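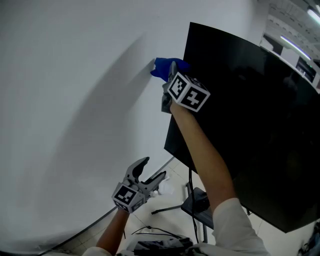 **Barredo, 24 May 2020.** The display panels at the Barredo public hall are now being wiped down by hand with dry or lightly dampened cloths, under a cleaning schedule issued by Plustenell, the company that maintains the building. The schedule replaces a spray-based routine in use since November.

It covers 77 panels on two floors. Most are large black units on flat-based stands, placed near the walls of the tiled meeting rooms. Staff are told to start at the top edge, where dust settles first, then work down the sides and finish with the glass.

"Liquid sprayed straight onto a screen runs to the lower edge and gets behind the bezel," said Khurram Yousafzai, maintenance lead at Plustenell. "We replaced four panels over the winter for that fault. The cloth goes on the panel and the spray stays in the cupboard."

The company has bought 2000 cloths for the hall. Blue cloths are for screens only. Gray ones are for stands, cables and baseboards. A blue cloth that has touched the floor goes in the wash bag before it is used again. Washing is done off site by Skallell, at 60 degrees and without fabric softener, which leaves a film on glossy surfaces.

Panels are to be switched off at the wall 15 minutes before cleaning. Cables hanging below a panel are not to be pulled aside by the plug. Where a stand is close to a wall, one hand should steady the panel while the other wipes, as tilt joints on the older units can slip under side pressure.

Floors are handled last. Loose litter and tissues are picked up before the tiles are mopped, and devices or cable bundles resting on the floor are lifted clear. The mop is not to pass under a stand with a live connection.

Kausar Rajput, who manages room bookings, said each room will be closed for about 40 minutes on cleaning days. Groups with a regular slot have been sent revised times.

The hall logged 881 bookings last year. Faults can be reported at the front desk or on extension 1682. The schedule will be reviewed in November.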